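Ribbed fingers vs. flat pads for cardboard? (wrist cam setup)

zsmadi
Trying to settle this before February. I've been swapping between the ribbed black fingers and the flat silicone pads from Gelivska on the same arm, mostly on folding-lid boxes. The ribbed ones bite better on a side wall, but I think they're chewing up the corrugated. The pads leave no marks and slip if I go in at even a slight angle. Anybody run both for a while?

Wrist view with the ribbed set on, box open on the green mat:
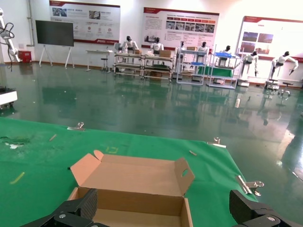
Reply #2
lodhi_bench
Ribbed, easy. We did nearly 200 grasps on thin cardboard with each kind and I went back to ribbed the same afternoon. Turn your closing force down before you blame the fingers! Also, your left finger is right up at the front corner and the right one has a big gap of mat next to it. If you close from there, the left side touches first and shoves the box over.

Reply #3
glyk_v
Gotta disagree with lodhi_bench. Low force plus ribs just means you're hanging on by the ridges, and when the wall flexes you lose it. I'd take pads and fix the approach angle in the controller (mine's a Pavell, takes 2 minutes). Agree on centering though.

Reply #4
zsmadi
Yeah, fair, the centering is on me. I was lining up by eye from the wrist feed, and with that big rear flap standing up I kept aiming at the handle cutout.

Reply #5
sneha_j
Is the wrist cam your only view? I added a fixed side camera and it helped more than any finger swap (I've tried 4 kinds, lol). Also, flatten that mat, it looks wrinkled even with the clamps on.

Reply #6
lodhi_bench
Side camera, sure. Still not buying pads.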